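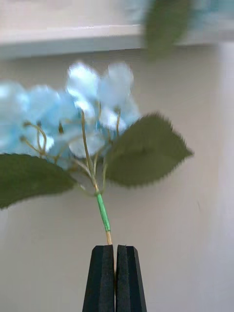 Moving a bond ladder to a short-term bond fund

March 25, 2023

For six years I kept the fixed income part of my savings in a ladder of certificates of deposit at Holside. The rungs matured every October, and each one went into a new five-year CD at whatever rate was posted that week. I have now stopped doing this. The last two maturities went into the Perkasar Short-Term Bond Fund, and the rest will follow as they come due.

The reasons are mostly administrative. Holside does not allow partial withdrawals. The penalty for breaking a five-year CD is 180 days of interest, and the notice that a CD is about to renew comes by paper mail. I missed one in 2019 and the money sat in a default 12-month term at a poor rate until the following fall.

Perkasar holds investment-grade corporate bonds and Treasuries with an average duration of a little under 2 years. If rates rise by one percentage point, the share price should fall by a little less than 2 percent, before interest is counted. That happened last year, more than once, and the fund's price chart shows it plainly. A CD has the same exposure in economic terms, but the statement does not print a lower balance.

The fund comes in two share classes. The investor class has no minimum and costs 0.35 percent a year. The other class costs 0.15 percent and asks for $50,000, which I do not have in this account. On my balance the difference in cost comes to $92 a year. I looked at whether the purchase could be split with my IRA to reach the minimum. It can't. The two registrations are counted separately.

Distributions are declared daily and paid on the last business day of the month. The February payment was $133. I have it swept to the settlement account instead of reinvested, so that each tax lot is a purchase I made on purpose. With automatic reinvestment there are twelve small lots a year, and any sale at a loss has to be checked against the 30-day wash sale window.

The sweep took two attempts to set up. The option is on the account maintenance page, under Dividends and Capital Gains, and those are two separate menus. Changing the first does not change the second. The confirmation screen lists both, but in a smaller font under the account number. Rizal Wuisan wrote to me after my last post to say that the same menus at Abernathy are combined, and that transfers between the two firms reset the choice to reinvest. I have not tested this.

I also considered the Grisgate Ultra-Short fund. It yields slightly more at the moment, but a large part of the portfolio is floating-rate bank paper, and I could not find a full holdings list newer than the fall report.

The next CD to mature is for $2,875, the smallest rung. It earns 1.1 percent. The early withdrawal penalty works out to less than the added yield over the months remaining, by a few dollars. I am leaving it alone until October. The renewal instruction has been set to "pay to linked checking" and I have a printed copy of the form.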